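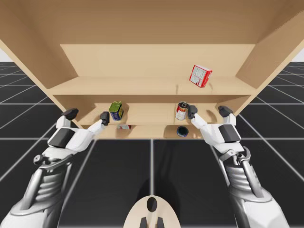 Robot Manipulation Lab, Unit 6
Good practice for shelf tasks in simulation
Handout prepared by Ashok Kanaujia. Revised February 8, 2023.

Read this before you book time on the simulator. The rules apply to every two-arm shelf task in the course, including the graded ones. They are house rules, written by Bimla Singhal for the Curkard project and shortened for teaching. They do not replace any published safety standard, and passing a task under them says nothing about whether the same program may run on a physical robot.

1. Before the run

Write down the task in one sentence, naming the object, the shelf it starts on and the place it should end up. "Tidy the shelf" is not a task. "Move the soup can from the middle shelf to the bottom shelf, upright" is.

Save the scene file and the random seed together. A run that cannot be repeated from its saved files will not be graded.

Leave the other objects where the scene file puts them. Students sometimes move a box or a tin out of the way to get a clean approach. If you do this, it is a different scene and needs a different name.

Check the collision model as well as the visible one. A shelf board that looks right can still have a collision shape that is too thin, and a finger will then pass through it without any warning in the log.

2. Contact and clearance

Keep at least 14 mm between any part of the hand and the shelf boards, dividers and side panels while the arm is moving. The limit may be relaxed for the last part of the approach, when the fingers close in on the object.

Log every contact. This covers fingertips on the target, fingertips on other objects, and any part of either arm on the shelf. Contact with the target is expected. Contact with anything else is recorded as a fault, even if the object does not move. 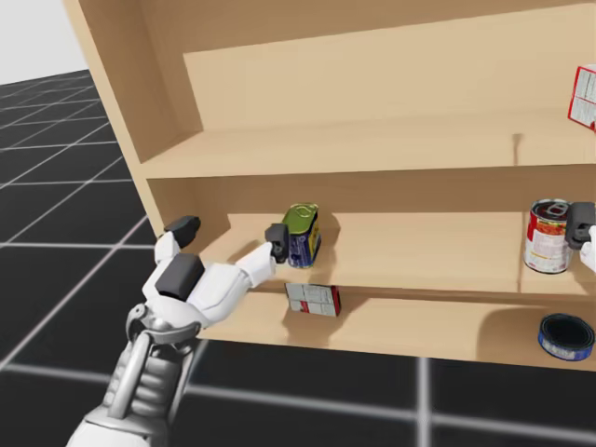 When both arms are inside the shelf at once, each one must have its own stop condition. Do not let the left arm wait on a signal from the right arm with no time limit. The default limit is two seconds — leave it alone unless your report explains the change.

3. Centering the grasp

Open the fingers wider than the object and bring the object to the middle of the gap before closing. If one pad meets the can well before the other, the can may slide or tip. Correct the hand position first, then close.
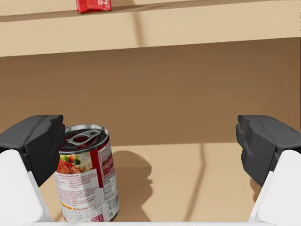

Figure 1. Fingers open, with the can much closer to the left pad.

Use a wrist view or an equivalent close view to check centering. The main view is too easily blocked by the hand.

4. Reporting

Report all runs, including the failed ones. Give the seed, the contact log, the final position of the target and the reason for each stop. Six runs per task is the minimum. Use the Endov template for the log and keep the column names as they are.

Partners may share a scene file but each writes a separate report. Questions about grading go to Ashok Kanaujia, questions about the scene files to Bimla Singhal.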